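Tidying and sorting: frequently asked questions

Last revised in April. Applies to the Plurnov household task set, simulation release 3.

Can a robot arm tidy a room yet?

In part. A single fixed arm can pick up small rigid items within its reach and put them in an open container, provided the floor is flat and the items lie apart from one another. It can't yet be left to do this in an ordinary home without supervision. Soft goods, thin flat items and anything pressed against a wall still cause most of the failures.

What does the tidying task consist of?

Small items are spread over a grey mat on a plank floor, with an open cardboard box at the near edge. The arm has to clear the mat one item at a time. Starting positions are changed between runs, and a run ends when the mat is clear or the time limit is reached.

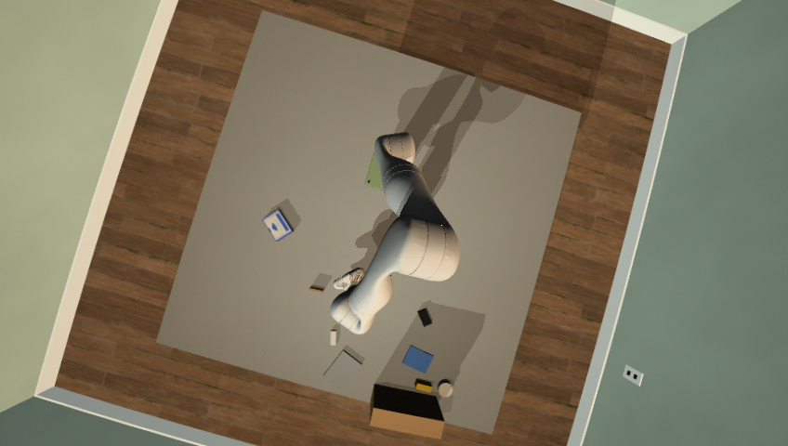 Why are the tests run in simulation?

Cost and repeatability. The current results come from 1667 simulated runs, which would take months on hardware. Contact and friction are approximated, so a grasp that holds in Tunard, our simulator, may slip on a real object. Treat simulated scores as an upper limit.

Which items are hardest?

Flat ones. A two-fingered gripper needs two opposing sides to close on, and a thin square lying on the mat offers very little edge. Small upright blocks are easy to grip but easy to knock over on approach. Round containers are acceptable if their diameter is less than the finger opening.

Does colour matter?

Yes, for detection. A grey sheet on a grey mat is missed far more often than a blue one of the same size. Strong shadows add to the problem, and the arm casts the largest of them itself.

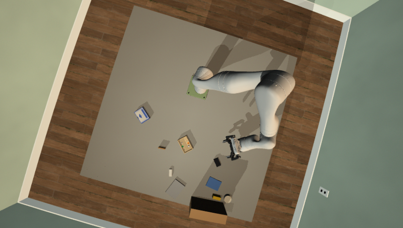 Recovery is the other weak point. After a missed grasp the Sabbagh controller allows three further attempts, then moves to the next item and logs the first as skipped. Skipped items count against the score.

Is shop-floor work any closer?

Yes, where parts arrive in known positions. Truredside, our kitting task set, uses the same controller with fixed trays and has more than 3 times the completion rate of the household set. Mixed bins remain unreliable.

Can I submit my own controller?

Yes. Use the submission form and state the gripper model, the time limit and the number of retries allowed. Entries without run logs are not scored.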